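Vendville 仓库季度安全自查表（附批注）
版本：2020年11月 下次大查：1月
适用范围：收货口、货架区、打包台、充电间、办公夹层
填表说明：合格写“是”，不合格写“否”并在批注里写清位置。别只打勾不写字，上次有两页全是勾，看了等于没看。

一、通道与出口

1. 主通道畅通，地面黄线内无堆物
是。收货口早上卸货那一阵会占一点，卸完要马上清。

2. 安全出口可从内侧一推即开
东门：是。西门：否。推杆发涩，要用肩膀顶。已报修，没修好之前门口不准放任何东西，托盘也不行，“就放五分钟”也不行。

3. 出口指示灯、应急灯正常
断电试了一遍。夹层楼梯口那盏亮了一会儿就暗下去，电池该换。其余正常。

4. 疏散图与现场一致
否。图上还是老布局，打包台画在北墙。新图找 Kang 那边出，他们有底图。贴的时候老图撕掉，别两张叠着贴。

二、消防

5. 灭火器在位、压力在绿区、封签完好
是。充电间门后那只被外套盖住了，外套已拿走。挂勾是给灭火器用的，衣服挂更衣柜。

6. 灭火器有效期
全部看过，最早到期的一批是2022年，标签朝外放好。

7. 消火栓前1000毫米内无遮挡
否。南侧那个前面停了一台手动叉车，当场挪开。地上的红框磨得快看不见了，要重刷。

8. 喷淋头下方净空
是。顶层纸箱码高了一点，让降一层。以后顶层只放轻货，码放高度看立柱上的红胶带。

三、货架

9. 立柱、横梁无变形，卡扣到位
三排端头立柱有擦痕，没有凹进去，拍照留底，下次对比。横梁安全销缺一个，已补。
提醒一下：擦撞过货架要报，不报才罚。

10. 承重牌清晰
轻型架每层限重80公斤，牌子在。二排最里面那块掉了，用手写的顶着，字太小，重做。

11. 重货在下，轻货在上
基本是。有几箱 Pokska 的样品放在第四层，搬下来了，那箱子单手根本拿不住。搬的时候两个人。

12. 小件进盒，不得直接散放在层板上
否。螺丝、扎带、标签卷混在一起，层板有孔，小的会漏下去。盒子已领，这周分完。

四、打包台

13. 台面只留当班用的东西
胶带、纸张可以留，刀具不用时入套。下班前台面收一遍，单据归夹，不要过夜。

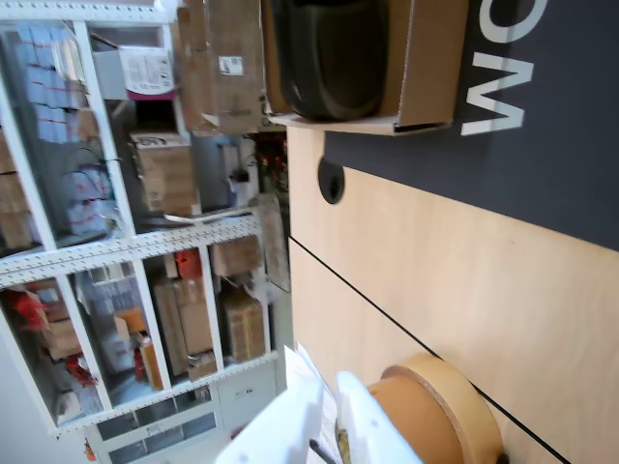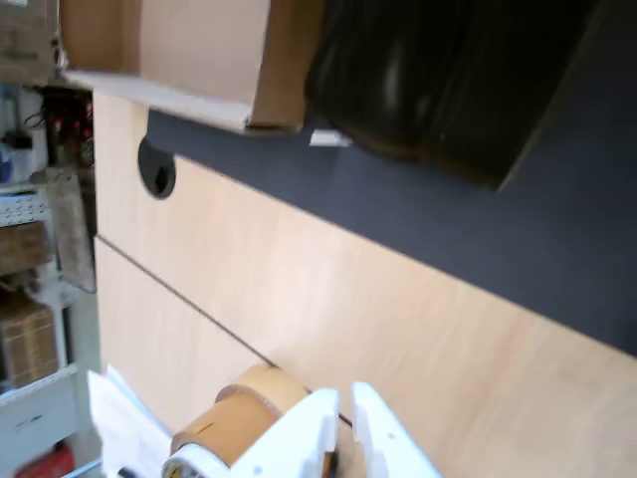
打包胶带在木台面上。

14. 美工刀刀片可回缩，废刀片入专用盒
否。废刀片盒满了还在往里塞，盖子合不上。换新盒，旧盒用胶带封死写明“刀片”再交出去。掰刀片一律用钳子，不准用手。

15. 胶带座锯齿有护盖
一台没有护盖，先停用。配件向 Tuvum 订了，到了再装。这期间用手撕胶带的，别用牙咬。真有人用牙。

16. 台面高度、站立垫
垫子卷边，容易拌脚，翻面也没用，换。高度没人提意见，维持。

17. 台下无杂物，脚可以伸进去
否。空纸箱又塞在下面了。压平，捆好，送回收笼。回收笼满到40箱就叫车，不要等溢出来。

五、电气与充电

18. 插排不串接，不压在货物下
夹层查到一处串接，已拆。打包台旁边那根线贴墙走了线槽，合格。线槽盖有一段没扣紧，按一下就好。

19. 充电间通风，充电时门保持常开
是。门挡是一块砖，能用，但会绊人，换正规门吸。

20. 电池外观无鼓包、漏液
是。有一块外壳裂纹，不大，隔离放置，贴了“勿充”。别有人好心又给插上去。

21. 配电箱前无堆物，箱门可关严
是。箱门里的回路表要更新，新加的两路没写。

六、人员与急救

22. 安全鞋
穿了。访客鞋套不算安全鞋，访客走黄线内侧，不进货架区。

23. 反光背心
有两件洗得发白，反光条掉皮，报废处理。

24. 急救箱
创口贴快没了，又是打包台用得最多。洗眼液没过期。箱里那包感冒药拿出来，急救箱不放口服药。

25. 新人培训记录签字齐全
否。有一份漏了搬运那一页，补签之前先补讲，别光补签。

七、整改汇总（按先后）

西门推杆，最急，修好前每班开门试一次。
夹层应急灯电池。
胶带座护盖，到货即装。
疏散图更新。
消火栓红框重刷，刷的时候顺便把通道黄线也补了，油漆一起领。
废刀片盒、站立垫、门吸，走同一张采购单。
货架承重牌重做。

已当场整改的不再列，批注里都有。复查时逐条对，改好的在右边写日期签字，没改好的写原因，“忙”不算原因。

备注：夹层办公室那头这次只看了电和灯，文件柜没查，1月大查补上。钥匙提前借好。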